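Graridstead Window Gardeners: list archive
Subject: Re: [windowsills] leggy tomatoes and the south side problem
Date: 20/07/2023 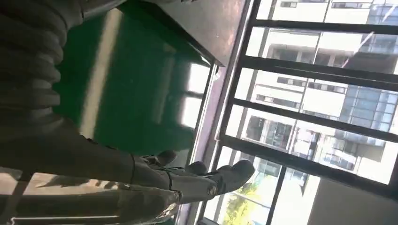

Hello all, and thanks to everyone who wrote back to me off-list about the whitefly (I've got through most of your messages, do bear with me!). I wanted to answer Riaan properly because his question is one I was asking myself last summer, and I made every mistake going.

Riaan Magagula wrote:
> I've six tomato plants on the sill in the front room, south facing,
> and they've shot up like beanpoles. Lots of stem, hardly any
> flowers, and the bottom leaves are going yellow. I water every
> morning and feed when I remember. Should I be pinching things
> out? Also my pots are only 90 mm across, the ones the seedlings
> came in. Is that too small? My neighbour at Praleck Court says
> to start again but I can't bear to.

Riaan, please don't start again! Your neighbour means well but it's July and you'd be picking tomatoes in your Christmas jumper.

Yes, the pots are too small, and I'd sort that out before anything else. A tomato in a pot that size is all root and no soil by now, and it dries out by lunchtime however much you give it at breakfast. Get them into the biggest thing your sill will hold. I use old ice cream tubs with holes melted in the bottom for the bush types, and a proper bucket on the floor for anything tall. Bury the stem right up to the first decent leaves when you move them, they'll root all the way along and you lose some of the beanpole look into the bargain.

Pinching out depends what you've got. If they're Lilora, like most of us had from the spring swap, they're a cordon type and you want the side shoots off, the little ones that come up in the armpit between leaf and stem. If the label has gone missing (mine always do) look at whether it's making one main stem or a bush, and if it's a bush just leave it be.

The yellow leaves at the bottom I wouldn't fret over. Take them off. If the yellow starts climbing, feed weekly, and write it on the calendar or you'll forget, I certainly do.

As for the legginess, they were probably reaching for the light back in spring. Turn the pots a bit each day. I do mine while the kettle's on. And give the glass a clean on both sides, it makes more difference than you'd think, my front window was practically brown.

Oh, and flowers. Indoors there's no breeze and no bees, so once you do get some, give the stems a flick around midday. My sister uses an electric toothbrush. I've tried both and I can't say I saw any difference, but she swears by it and she does get more tomatoes than me.

Two other bits while I'm here. The Górecki basil I was offering is all gone, sorry, I'll have more rooted by the second half of August. And does anyone still have the big bag of perlite we went halves on? I've got 97 cuttings in jam jars and nothing to put them in, and the bathroom is becoming difficult to use.

Let us know how they get on, Riaan.

Bev
(second floor, the one with the beans)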